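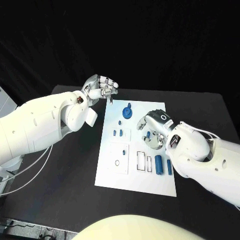 Houda Bensaid
ok but black doesnt mean blackout. I made that mistake twice. Hold the fabric up to a window at noon before you pay for anything. If you see the weave lit up take it back.

nightshift_deb
Fair. I'm on nights till the end of February at least and I'm getting maybe four hours. Bedroom faces east, street side, sun right in the face when I finally lie down. Tried foil on the glass, landlord had a fit. So curtains it is. Budget is $170 for one window incl. the rod. Anybody got the Wonell ones?

Lorraine Crabtree
Have the Wonell. Lining is good, hems are junk. One side came undone in the wash. Fabric itself does block the light, no complaints there. Your problem will be the edges. Light comes in the sides and over the top no matter how thick it is.

gutterball
^ this. Wraparound rod. The kind that bends back to the wall at each end. Herkon makes a cheap one. Two screws each side, took me ten minutes and I'm bad at this stuff.

nightshift_deb
can I do that in a rental tho

gutterball
holes are small. Spackle when you move out

Houda Bensaid
I would not. My last place took $40 PER HOLE off the deposit. Read the lease first. Tension rod inside the frame and then velcro tape down both sides of the curtain. Ugly. Works.

gutterball
tension rod will fall on your head at 11 am with lined curtains on it, guaranteed. Those things are heavy

Houda Bensaid
Mine has been up two years. Get the thick kind with the rubber ends and wipe the frame down first so its not dusty. People skip the wiping and then blame the rod.

gutterball
agree to disagree

mr_pelmet
Custom is the real answer. Had ours done at Ruangrit, floor length, proper lining, returns on both sides, box on top. $591 for a double window. Never looked back.

nightshift_deb
lol 591. I said 170

mr_pelmet
You asked what works.

Lorraine Crabtree
She asked about one window in a rental. Deb, ignore him. Buy wider than you think. If the window is 36 across get enough panel for twice that, so it hangs in folds and doesnt pull flat. Flat panels gap in the middle when the heat kicks on and the air moves them. And go longer than the sill by a good bit.

tbone_rn
Nurse here, nine years of nights. Curtains are half of it. Sunglasses on the drive home, phone in the kitchen, no coffee after 3 am. Everybody buys the $$ curtains and then sits in bed scrolling. Also a fan for noise. Also tell your family you are ASLEEP and not just home

nightshift_deb
the family thing omg. My mother calls at noon every single day

tbone_rn
Do not disturb. She'll live.

Houda Bensaid
Going back to color for a sec. Has anyone had black fade on the window side? Mine went sort of brown in one summer. Next time I'm getting white backing, the room side can be whatever.

Lorraine Crabtree
Yes, brown stripes where the folds stick out. White backing helps and it keeps the heat down too. But I still like black for the room side, doesn't bounce light around, doesn't show anything. My sister says its like sleeping in a theater. I'm fine with that. 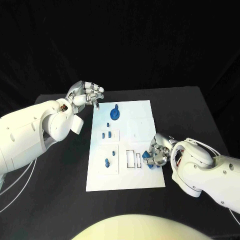
black curtain, soft folds, dark gray table in front

gutterball
I'd do charcoal. Black shows every bit of cat hair

Lorraine Crabtree
No cats here. Lint roller once a week anyway.

mr_pelmet
Navy hides it better than either, and looks like a grown up lives there.

Houda Bensaid
Do you have navy swatches on you at all times

mr_pelmet
yes

nightshift_deb
ok update. Went to the discount place out in Flustby, found two lined panels, black front white back, held them up to the store window like Houda said, nothing came thru. Going with tension rod + velcro cause my lease does say no holes. Will report back if it hits me in the head

gutterball
my money's on wednes– on day three

tbone_rn
Get the iron on velcro if the panels can take heat, the sticky kind lets go in summer. Check the label tho, some linings melt.

nightshift_deb
label says cool iron only, so sewing it is I guess. Anyone know if regular thread is ok or do I need the heavy stuff

Lorraine Crabtree
Regular polyester is fine – just stay close to the hem. Every needle hole in the lining is a pinprick of light.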